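Product Review: Branard Lidded Storage Containers, Small Size
Prepared by Bo-ram Joo, Office Services, Imer Library Consortium
13 November 2020

The Branard small container is a rectangular plastic box with rounded corners and a separate press-on lid. It is sold singly or in sets of five. Office Services purchased several sets in March for the storage of charging cables, which are lent to readers at the service desks and which had previously been kept together in one deep drawer. This review covers the container in that use only.

Capacity. The container is 19 centimeters long and 18 centimeters wide at the lid. It holds four or five phone-length cables when each is wound into loops no wider than a hand. Long braided cables take up considerably more space and should be given a container of their own. The cord of a laptop power supply will fit, but the power block will not, and staff are advised to continue using the Orel deep tray for those items.

Lid. The lid closes firmly and can be removed with one hand once the corner has been lifted. The panel is slightly recessed, so that a second container can be placed on top without sliding. A stack of three was stable on a desk. A stack of four was not, and the manufacturer's leaflet gives no guidance on the matter.

Labeling. Paper labels adhered well to the sides and poorly to the lids. Labels on the front side remained legible throughout the review period, although those written in pencil had to be redone. Lids are interchangeable within the same size, and a label on the lid will sooner or later end up on the wrong box.

Contents and visibility. With an opaque container the reader must trust the label. The competing Yeom box is clear on all sides and was preferred by two of our desks for this reason, but its hinge failed on several units and replacement lids are not sold separately. Branard supplies replacement lids on request under part number 347.

Preparation. No container corrects poor winding. Cables should be separated completely before any are put away, starting from a free connector and working back through the pile. Each should then be wound loosely and sorted by connector type - sorting by color was tried and abandoned.

Overall assessment. The container is recommended for desks that lend small cables. It is not recommended for mixed electronics or for items that must be identified at a glance.

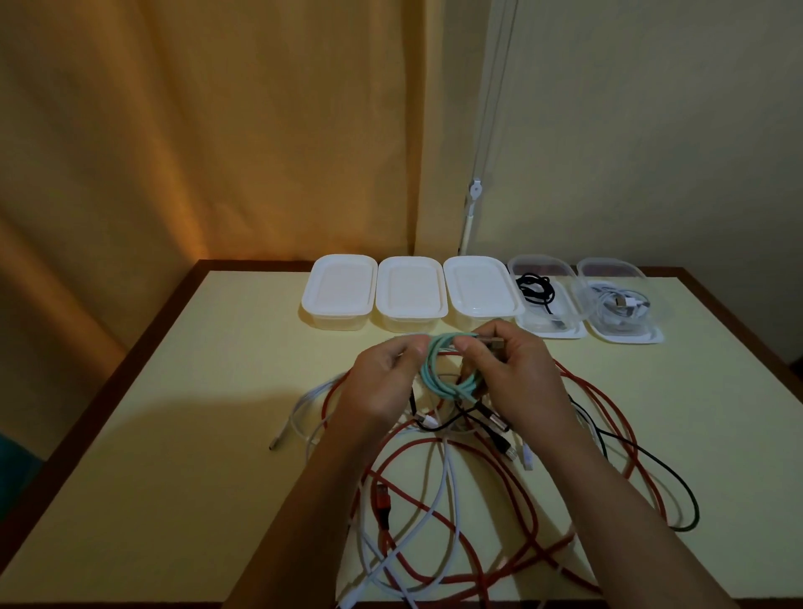

Can a coiled cable be stored with a tie around it?
A soft fabric tie is suitable if it is left loose enough for the loops to shift. Wire ties and rubber bands should be avoided, as they can mark the outer covering over time.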